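Home | Stories | Field Trips | About

← The Vicar Did Not Do It
Chapter Nine, Again →

Two Nights in Kulmont, or The Case of the Missing Lunch
Filed under: Field Trips

The train got me to Kulmont at twenty past nine, by which time the Kulmont Mystery Fair had been open for twenty minutes and had already run out of tote bags. I mention the bags first because everyone else did. The woman ahead of me in the badge line had come two states for hers and took the news the way a widow takes it in the second chapter, very calm, with one glove off.

I write stories about a retired railroad detective who solves things on trains. If you're reading this page you probably know that, or else you were searching for timetables, in which case I apologize, and the 4:10 doesn't stop there in winter. I had never been to a fair for this kind of writing. I'd been told I should go, mostly by people who wanted me out of the house in February.

The fair takes up the old Clurnemeo Hotel, which has a lobby made for murders and a heating system that may have committed a few. Upstairs in the ballroom were the booksellers. Downstairs were the panels, in rooms named after rivers, so that all weekend you heard people asking a stranger whether they were in the Ohio.

I began with the booksellers, on the theory that I'd be sensible and look at everything before buying anything. This lasted as far as the second table. It belonged to Oshima Books, a small house that reprints forgotten detective novels of the 1920s and 30s in stiff gray covers, and it was run by Masanobu Ichikawa, who had a cold and a cash box and needed nothing else. I asked him what he'd recommend for someone who liked railroads. He thought for some time, blew his nose, and handed me a novel of 134 pages in which the body is found in the mail car on page one and the detective doesn't board until page sixty.

"What happens in between?" I asked.

"Weather," he said.

I bought it. It was $8. I've since read it and he was right, there's a great deal of weather, and some of it is extremely good. There's a paragraph on sleet I'd have given a toe to have written. The murderer is the ticket clerk, which I'm telling you because the back cover does too.

The panel I'd circled in the program was called "Clues: How Many Is Too Many?" It started late, because the moderator was in the Ohio and the panel was in the Susquehanna. Three authors disagreed politely. The first plants a clue in every chapter and keeps a chart. The second puts them all in after the book is finished, like raisins. The third said she didn't believe in clues, and when someone asked how the detective solved anything, she said he was usually told. That got the only applause of the hour. I wrote "usually told" in my notebook and underlined it, and I've been turning it over ever since. My railroad man is told things constantly. I'd been thinking of it as a weakness in the books, and now it may be a school.

Then came lunch, or the place where lunch had been. The program promised a "Pinkerton Buffet" in the Monongahela. I went to the Monongahela. A man was folding tablecloths there. He said the buffet had been moved up, and I spent a while working out whether he meant earlier or upstairs. It was earlier. I ate a bag of pretzels on the grand staircase beside a gentleman dressed as an inspector, who offered me half a hard-boiled egg from his coat pocket. I accepted it. You would have too.

(There were a lot of costumes, by the way. I'd brought none, and was asked several times what I'd come as. By late afternoon I was saying "the brother-in-law" and people were nodding.)

The afternoon belonged to Sayaka Shibata, and I'd have skipped three buffets for her. She teaches a workshop on the locked room, the whole business of the body behind the bolted door, and she teaches it standing up, at speed, with a real door. It was a small door in a frame on casters, and she'd got it up the hotel's back steps herself. She had each of us lock it, and then get through it without unlocking it, and then explain ourselves to the room. One man took the hinges off with a dime. A teenager in a cape simply walked around it, and Shibata said that was the answer in a good third of the classics and the rest of us should be ashamed.

Her rule, as far as I got it down, is that the reader should be able to draw the room. If you can't sketch it on a napkin, the trick doesn't count. She made us swap stories and draw each other's rooms from the text. My partner drew my dining car with the kitchen in the middle and no way for anyone to reach the soup. I said that wasn't what I'd written. She showed me the page. It was what I'd written. It's been that way since the second story, and not one of you has complained, and I don't know if that's kindness or if you all read the dining car parts fast.

We had homework. It was a story of 100 words, exactly, due at breakfast, with a locked room, a death and an animal. I worked on it in the hotel bar until the bar closed and then in the corridor outside the bar. My animal was a goose. I had 30 words left when I realized I hadn't killed anyone, so the goose had to do it, and fast.

I won't print it. I will say that the winning entry was also about a goose, and was better.

The second morning was quieter. Half the booksellers had packed, and the ones who hadn't were selling at the sort of discount that makes you feel like a looter. I picked up two Ceken annuals, the ones with the colored endpapers, missing only the solutions pages. The seller pointed this out as a defect and I paid as though it were a feature. There's a story in the earlier one about a poisoned chess set that I'll now wonder about until I die. If anybody reading has the Ceken with the green spine and all its pages, please write to me. I don't want to borrow it. Just tell me if it was the aunt.

I'd meant to get to the panel on train mysteries, naturally, since it was the reason I'd bought the ticket. It was at ten. At ten I was back at the Oshima table arguing with Mr. Ichikawa about whether a ferry counts as a train. His position is that anything with a timetable and a purser counts. Mine is that a train can't sink. He brought up bridges. I had to sit down on a box of his stock to think about that, and by the time I'd thought of a reply, the train panel was letting out, and people were coming up the stairs looking well informed.

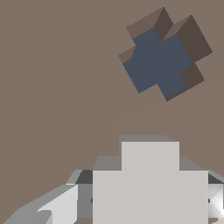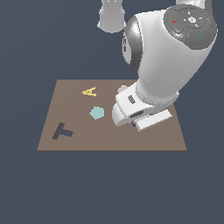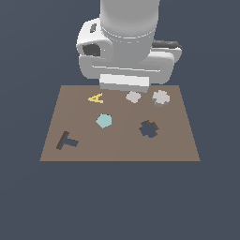

I did catch the closing tea, which was held in the lobby and consisted of coffee. Prizes were given. The inspector with the eggs won best costume and made a speech about his tailor that went on longer than the prize deserved. Shibata sold her last workshop booklet to the teenager in the cape and wheeled her door out through the revolving one, a problem I'd have liked to see written up properly. It took her two tries and she refused all help.

Things I'd tell anyone going next year. Eat before you arrive. Don't trust the program on rooms, times or meals, though it's sound on parking. Bring small bills for Mr. Ichikawa, who regards a twenty as a personal attack. Get a room on the street side of the hotel, as the courtyard side has the boiler, and the boiler has opinions at four in the morning. And do Shibata's workshop, even if you never plan to lock a fictional person in anything.

I was home by supper. The dining car has been redrawn, on an actual napkin, and the kitchen now sits at the forward end where a kitchen ought to be. This does mean that in "The Steward's Alibi" the steward no longer has one. I'm rewriting the second half, so the next installment will be a little late. Chapter Nine stays up in the meantime, soup and all.

Posted in Field Trips | Tagged Kulmont, locked rooms, geese, ferries (disputed)
3 comments

Margit: A ferry is not a train. Hold firm.

Old Tenpenny: I noticed the soup in story two. I assumed there was a hatch.

The Author: There is now a hatch. Thank you.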